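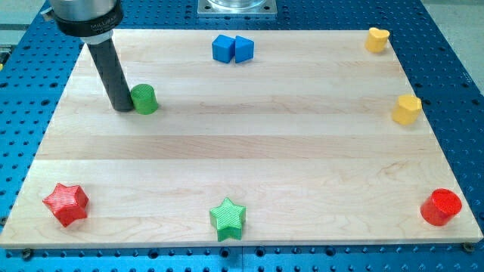
Rosaura Correa

Maple board and printed solids, Galtuvside workshop

The page covers the board and the set of printed solids that go with it. The pieces are used for sorting and grouping work on a flat surface, and most of the questions I get concern the surface, so the notes start there. Settings are given where I still have them. Ottó Vass printed the second batch and kept better records than I did.

The board

Maple, glued up from strips, with the strips running the long way. The tone varies from one strip to the next, some creamier and some a little pinker, and the grain is faint. I did not sort the strips by colour before gluing. Ottó would have.

The front edge is straight and a shade lighter than the face. It was planed after the glue-up and given one coat of oil against three on the top. The finish is Vesico hard oil, thinned for the first coat only. Leave a full day between coats in a cool room, and longer if the surface still drags under a cloth.

A slight gloss remains on the face. Under a ceiling lamp it returns broad soft stripes of light. A matt oil was tried on an offcut and marked too easily, so the gloss stayed.

The table

The board is held by small screws at the front edge to a blue perforated metal table. No clamps are used for this work. If the board creeps, put a square of thin rubber under each corner. Tape leaves residue in the perforations and is slow to remove.

The solids

Eight pieces are out on the board, all printed, in several shapes and colours. The ridged finish comes from the layers and has been left alone. Sanding was tried on one cube from the first batch. It rounded the edges before it removed the lines, and the colour went chalky.

Green cylinder: short and squat, flat on top, with a crosshatched side. The crosshatch is in the model file and prints without support. Print it standing on its base. Ottó ran one on its side and got a flat strip along the wall, enough to stop it rolling true.

Blue cube and blue triangular prism: placed side by side and touching, near the far edge. The cube has squared edges. The pair share a face size in the file, so any gap between them is a print fault — usually a swollen first layer. Trim it with a sharp blade held flat to the base.

Print notes

The filament for the second batch was Farach, bought as one order so that the blues would match. The first batch came from part-used reels and did not match. Spools are kept in a closed tub with a drying sachet, changed in April.

The shapes file is at revision 14. Earlier revisions have a small error in the prism, where the sloping face stops short of the base and leaves a thin step. If your prism rocks on its long side, you have an old file.

Layer lines catch dust. Wash the pieces in lukewarm water with a drop of washing-up liquid, brush along the ridges and stand them on a rack. Water hotter than 40 degrees is not advised for this plastic. The board should be wiped with a barely damp cloth and never soaked.

Storage

The solids go into a lidded Gkikas crate, heavier pieces at the bottom. The board is stored upright on its long edge, away from the radiator. It was left flat on a concrete floor for one winter and took a slight cup, which came out after a month on edge.

Files and cutting list are available from Ottó at the workshop, Sunday mornings. Please bring your own memory stick.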